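Home | Products | Substrates | Trade Accounts | News | Contact

Lokivley Adds Wide-Format Laminating Line at Bindivville Print Works
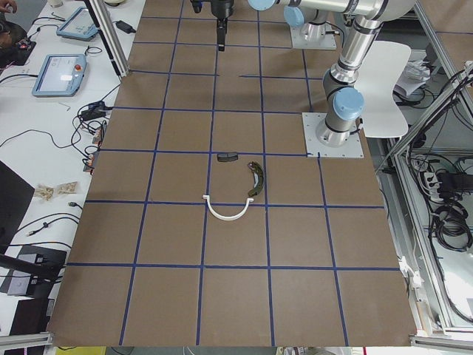

According to Meron Gebretsadik, outdoor panels ordered through the Bindivville counter used to spend longer waiting for an outside laminator than they spent on the press, and the new line removes that step for trade customers.

BINDIVVILLE, March. Lokivley, a supplier of printed signs and display graphics, has commissioned a roll-to-roll laminating line at its Bindivville works. The line, designated Renus, applies pressure-sensitive overlaminate to printed film before cutting and mounting. It replaces an outsourced finishing service that Lokivley had used for site hoardings, window graphics and fleet panels.

Renus runs in two modes. Cold mode is used for solvent and latex prints on cast or calendered film. Heat-assist mode warms the top roller to 45 degrees Celsius, which reduces silvering on matte laminates. Prints made with solvent ink are outgassed on open racks before lamination in either mode.

Gloss, matte and anti-graffiti finishes are available from the opening of the line. A textured floor laminate will follow once slip testing is complete. The minimum order for laminated work is 2 panels. Orders of 40 panels or more are scheduled as a separate run and are proofed on the production film.

Kofi Bawa, operations manager, said the main gain is in registration. "Film that leaves the building comes back with a different moisture content, and it moves on the cutter," he said. "Keeping it in one room lets us hold the contour cut closer to the artwork."

Job tickets for the line are issued through Aryee, the company's order system. Existing customers should select finish code 2331 when submitting artwork. Files should be supplied as PDF with cut paths on a named spot color layer. Prices for unlaminated work are unchanged.

Trade inquiries should be addressed to Mariama Nyarko at the Bindivville office.

Recent news
Changes to artwork cutoff times
Aryee: uploading multi-page files
Choosing film for brick and render
Recycling of release liner

Copyright Lokivley. All rights reserved. | Contact | Back to top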